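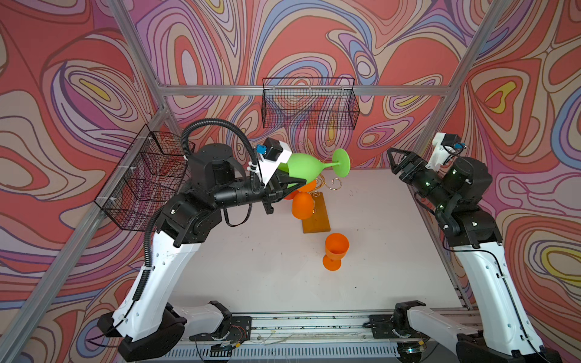
Two robot arms at a white tabletop, patterned walls on the sides.

What Did People See in Tratell Lake?
A project report by Jhonatan Agudelo

Introduction

I grew up a short bike ride from Tratell Lake, and like most kids in Arkatport I heard about the Drarkasura long before I could spell it. My grandmother told it as a bedtime story, with the long neck and the wet slapping noise on the boat ramp, and my uncle told it as a fishing story, in which it mostly stole bait. When we were asked to pick a local mystery and look at the evidence for it, I didn't have to think very long!

The question I set myself was a modest one. I did not try to prove that there is or isn't a large unknown animal in the lake. I wanted to read the reports that people left behind, sort them in a sensible way, and see which ordinary explanations could cover which reports. Anything left over at the end I would simply call left over.

Where the reports came from

The Guzmán Reading Room keeps a box of letters, clippings and handwritten notes on the Drarkasura, and I spent a good part of August going through it. The box holds 39 separate items. Many of them are jokes, retellings or letters complaining about the other letters (one man wrote in three times about the spelling). After I took those out, I had 14 reports in which a person says, in his or her own words, what they saw, where they were standing and what the water was like. Those are the ones I used.

I copied each report onto a card with the same headings: time of day, distance, weather, length of the sighting, shape and movement. Where the witness didn't say, I left the line blank. It was tempting to fill things in, especially when I knew the spot and could guess what was meant, but a guess from me is not evidence from them.

The main explanations

People have offered a lot of ideas over the years, and I boiled them down to four: waves and boat wakes, floating logs, known animals (mostly otters, swimming deer and big sturgeon), and the eye making a creature out of very little.
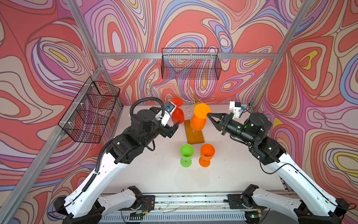

The last of these took me the longest to understand, and it is the one I now find most interesting. Our brains like to find living shapes in messy patterns, and they do it quickly, before we have had a chance to ask whether the shape is really there. Swirling wallpaper like the stuff behind the two goblets is a fine place to try it for yourself. Let your eyes follow those looping lines for a minute or so and see if a snout or a coiled back doesn't start to come out of the pink and blue. A lake surface at dusk does much the same thing, with the added problem that it keeps moving, and if you have been told since you were small that something with a long neck lives in it, a long neck is what you are going to get.

I tested this in a small way. I stood on the public dock with six classmates at 7:30 in the evening and we each wrote down what we could see near the far buoy, which is 300 yards out. We didn't talk until everyone had finished writing. Two people described a dark hump. One of them drew it with an eye. When we borrowed binoculars it was a raft of weeds with a gull sitting on it, and I was one of the two, so I can't be too proud about any of this.

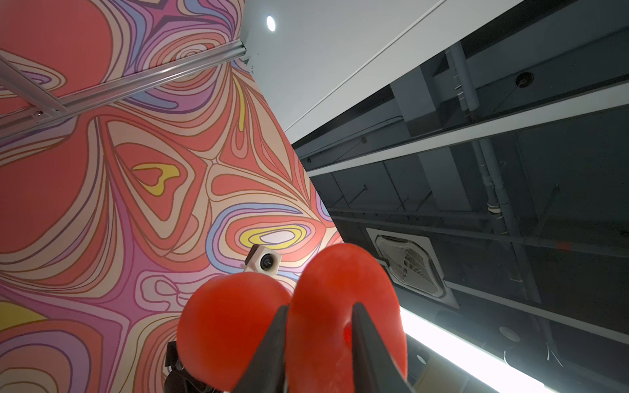
What the cards showed

Once the cards were laid out on the floor of my bedroom, some things were easy to see. Most of the sightings were in the evening, on calm water, and most were short. The witnesses who gave a distance were nearly all a long way off. Several described a row of humps moving in a line, and that fits a boat wake very well, because on a narrow lake like Tratell the wake can roll along for a good while after the boat has gone around the point.

The reports I would put down to animals were the ones with splashing and a head that turned. Otters do swim in a line, one behind another, and I watched a family of them do it near the inlet. If you have never seen this I really recommend it, monster or no monster.
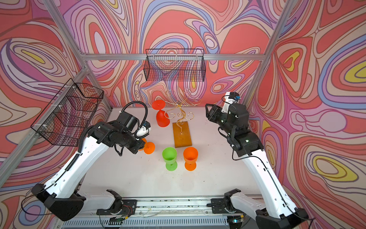

Left arm with its gripper bent down over the table.

What is left over

One card I could not place. A woman who ran the bait counter wrote that she saw a smooth gray back come up beside her rowboat in the morning, close enough to touch with an oar, and go down again without a ripple. She didn't call it the Drarkasura. She said she didn't know what it was and that she rowed home. A large sturgeon is my best guess, but she had sold bait on that lake most of her life and must have known a sturgeon when she saw one, so I have left her card by itself.

Problems with my work

The box only holds what people bothered to send in. Anyone who saw a log and knew it was a log had no reason to write a letter, so the collection leans toward the strange from the start. My dock test was also very small, and all of us knew what the project was about before we went out there. If I did it again I would ask people who had never heard of the creature, though in Arkatport I'm not sure where I would find them. I would also like to go back to the dock in the early morning, when the bait counter lady had her sighting, and take the binoculars along this time.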